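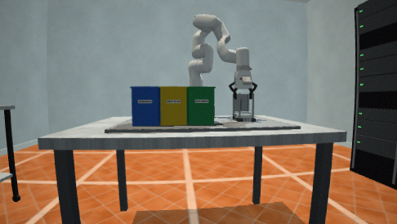 I've been meaning to get to the Dutell cheese cellars for years, and when my friend Sheyla Ticona called in January to say the place was doing an open day, I had my boots on before she'd finished the sentence. Okay, I had to find the boots first. But I was quick!

Watholm is a small town strung along one road with a church at one end and the dairy at the other, and the bus drops you right between the two, so you get a nice walk either way. We went toward the smell. If you've ever been near a big washed-rind cellar you know the one I mean (warm barn, wet stone, a little bit of sock), and by the time we reached the gate Sheyla had her scarf over her nose and I was hungry.

The line moved fast. They gave us hairnets, paper shoe covers and a sticker, and then we were in the make room, where the morning's milk was already setting in the vats. I could have stood there an hour. The cheesemaker pushed a flat blade into the curd and lifted it until it split, and the break was clean with clear whey running into it, so she called for the wires and they started cutting. Everyone in our group went very quiet. It's a lovely sound, kind of a soft slosh, and then the whole vat goes from pudding to something like rice.
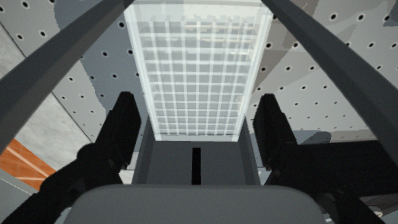 *Umesh Singhal*

From there you go down to the cellars, and they are cold. Bring a sweater, even if it's mild out. The stairs are steep and a bit slick and there's a rope for a handrail, which I clung to like an old man (I am getting to be an old man).

There are two cellars. The first is for the young wheels, and it's brighter and damper, with spruce boards all the way up to the vault. The wheels get rubbed with brine every 2 days to begin with, and less often as the rind comes in. They let a few people from the group try it. I got picked, and I'm sorry to say my wheel looked like somebody had patted it with a mitten. The girl next to me had the wrist for it right away.

The second cellar is the old one, and it's where they keep the Betancur, the big hard cheese the place is known for. Some 78 wheels were laid out on the long wall, all turned that morning, with the dates chalked on the shelf ends.
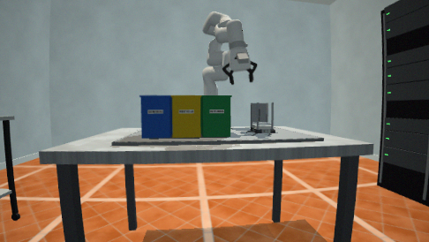
The cellar man took an iron to one of them and pulled out a plug as long as my finger, sniffed it, broke off the tip for us to pass around, and slid the rest back in and smoothed it over with his thumb. My crumb was about as big as a pea and I'm still thinking about it. Toasted nuts, a little pineapple, and those crunchy bits that I always used to think were salt. They come from the protein breaking down as the cheese ages, so now I know.

Tasting was back upstairs, five cheeses on a board with dark bread and pickled onions. My favorite after the Betancur was a fresh one called Ititz, rolled in chives, very lemony. Sheyla didn't care for it and gave me hers, so that worked out fine. She bought a wedge of the smoked, which I found too strong, and we argued about it all the way up the road.

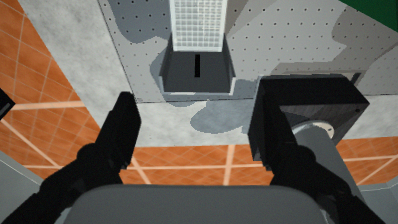 **Can you buy the old Betancur on the day?**

Only by the wedge, from the counter next to the tasting room, and they stop cutting it when the day's wheel is gone. Go there before you eat. We did it the other way around and I got one of the last pieces, a skinny one with a lot of rind.

The counter also had butter in wax paper and a cultured buttermilk that I drank on the bench outside while we waited for the bus. Sheyla says the rind end is good in bean soup, so mine's in the freezer until she sends me the recipe.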